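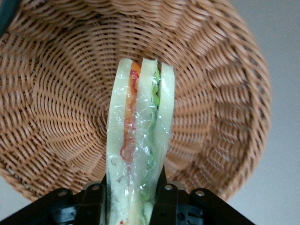
Kuleo is my list of everything that goes on a snack counter and what it sits in. It started in March as a page of scribbles, because every person who set up the counter had a different name for the same thing (one person's "tray" was another person's "dish", and don't get me started on "holder"). Now it's four plain text files you can open in any spreadsheet program. The entries lean hard on containers, and that's on purpose! A sandwich in clear plastic film, held upright over a woven wicker basket so you're looking at the layers, gets one row for the sandwich and one row for the basket, and the two are tied together by a shared number. Change the basket and the sandwich row stays the way it was.

What's in the folder

items.csv has 829 rows, one for each snack or drink as it was set out. It has 9 columns: item number, plain name, kind, wrapper, main color, container number, position, which way it faces, and remarks.

containers.csv covers baskets, trays, racks and stands. Same idea, fewer columns.

layouts.csv has 300 rows, and each row is one arrangement of the counter with the numbers of the containers that were out. The order of the rows means nothing, I just added them as I typed them up.

words.txt is the one I'd ask you to read first. It's the list of names we agreed on, with the ones we dropped listed after each.

How I name things

I go by what you can see from where a customer stands. If the brand is easy to read I put it in, and if it isn't, I write the kind and the color and move on. "Small jar, red lid" is a perfectly good name. So is "bag, clear, golden snacks". I used to guess at flavors and I've taken nearly all of those out, though a few are probably still hiding in the remarks column. If you trip over one, please tell me.

Sandwiches gave me the most trouble. A triangular one in a printed wrapper and one wrapped in clear film are both "sandwich" in the kind column, and the wrapper column does the rest. For the film-wrapped ones I also note how many slices of bread show from the edge, when they show at all. Fillings only go in if there's a label that says so.

Wicker is wicker, round or oval. I don't split it by shade, since tan and light brown change places depending on the time of day and I got tired of arguing with myself.

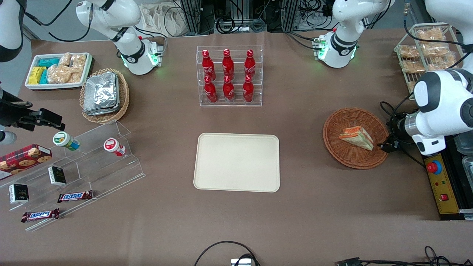 Counter and Display Team, Dhillon — Pudport shop

If you only look up one layout to learn how the files work, make it one like this, with the Coca-Cola at the back. The bottles go in a tiered clear rack, two rows of three, and I enter them as back row and front row. The red caps don't get their own column (Rigoberto wanted one, we talked about it over a whole lunch). The cream tray in the middle has nothing on it, and it still gets a row in containers.csv. Empty containers count as out. I can't say this enough, because the first version skipped them and the layouts made no sense: there'd be a big gap in the middle of the table and no word about why.

The white tray is a good one for practice too. Small yellow and teal packs go to the left and the clear bags to the right, so it's one container with two kinds of item in it, and the position column has to carry the difference. The foil packets next door are easier — silver, stacked, round wicker basket, done. For the clear display stand I start at the top shelf and work down, which is how the Snickers bars end up near the end of their group. A jar lying on its side is "lying" in the facing column, never "fallen". I don't know that it fell.

Bagged pastries in the wire rack are entered as a group, with no number given. They overlap too much to count from the front and I'd much rather leave a blank than make something up.

Things that will bug you

Colors are mine. I call things teal that Laimutė Sakalauskas calls green, and she has gone through a good chunk of items.csv and left her word in the remarks. Where we disagree, both are there.

"Left" and "right" are from the front of the counter. A few early rows were typed from the other side and I flipped them by hand, so if a layout looks like a mirror image, it may well be one I missed.

There are no prices, no weights and no dates, and nothing at all about what sold. People keep asking me for that and it's really a different project.

There's a lot of bread and chocolate and soda in here and hardly any fruit. If you want a list that covers a whole grocery store, this will let you down.

Drorex

Some of the container numbers start with DX. Those come from Drorex, our older shelf list, and I kept them so the two could be matched up. You can ignore the letters if you never used it.

Fixing and adding

Send corrections to me or to Rigoberto Rivadeneyra, who looks after words.txt. One row per fix, please, with the item number in front. New containers are very welcome, especially baskets with lids, which I have none of. Please don't rename a column without asking, even if the name is silly. I know "facing" is a silly name for a jar.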